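Domico Hand Kit - Set-up and Recording Guide

Section 4: Recording a demonstration by hand

Read Section 3 (Charging and pairing) first. The steps below assume that both grippers are paired, the head camera is fitted and the station monitor is on.

4.1 Before you start

1. Choose a table with a plain, light top. Patterned tops and glass make the markers harder to track.

2. Wipe the marker cubes with a dry cloth. Do not use spray cleaner. A smear across a black square can lose tracking for the whole take.

3. Check each cube for movement. If you can turn it with your fingers, tighten the base screw and repeat the calibration in Section 2.

4. Put on the head camera and look down at the middle of the table. Both cubes should show in the preview when your hands are in the working position. If one is missing, tilt the camera down a notch.

5. Place the monitor where you can read the timer by moving your eyes only. Turning your head moves the camera.

Caution: Keep cables clear of the gripper fingers and route them behind the forearm. Stop the take if a cable crosses the table.

4.2 Setting out the objects

6. Open the task card on the monitor and read it to the end. The card names the objects and the goal, for example "put the apple in the bowl".

7. Set out the objects named on the card. For two-object tasks, leave enough room between them for the fingers to open fully.

8. Change the starting position before every take. Small changes are enough - a hand's width to one side, or the bowl nearer the edge. A set in which every take starts from the same spot will be sent back.

Note: Fruit may be real or plastic, but do not mix the two within one set. Write which you used in the set notes.

4.3 Recording a take

9. Hold both grippers over the table with the fingers open. Keep still until the timer starts.

10. Move one gripper to the object and bring the fingers down on either side of it. Close slowly. The robot copies the speed of your hand as well as the path, so a snatch in the recording becomes a snatch on the arm.

11. Lift, carry and lower the object in one smooth movement. Use the other gripper to steady the bowl if the task card asks for two hands. If it does not, hold the second gripper clear but in view.

12. Open the fingers fully before you move away.

13. Return both grippers to the starting position and press the red button on the monitor to end the take.

Caution: Never reach in with bare fingers during a take. If you drop the object, carry on only if you can pick it up again with a gripper. Otherwise end the take and mark it "Drop".

4.4 How many takes

A standard set is 100 takes for a one-hand task and 200 for a two-hand task. Rest your wrists between blocks. The grippers are light, but they are held away from the body and the strain builds up.

You may stop part-way through a set. Press Pause Set and the count is kept until you sign in again.

4.5 Messages during recording

Code 76 - Marker lost. A cube has left the camera's view or is covered by a sleeve. Push the sleeve back and start the take again.

Code 347 - Gripper not closing to zero. End the take, close the fingers by hand and hold them shut until the message clears. If it returns, contact Domico support and quote the code.

Note: Delete a bad take straight away if you can. Takes marked for deletion later are easily missed when the set is uploaded (see Section 5). 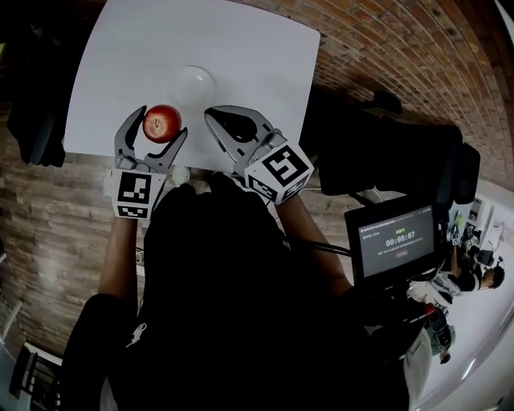
Fig. 4-1. One-apple, one-bowl task: left gripper at the apple, right gripper open, timer at 00:00:07.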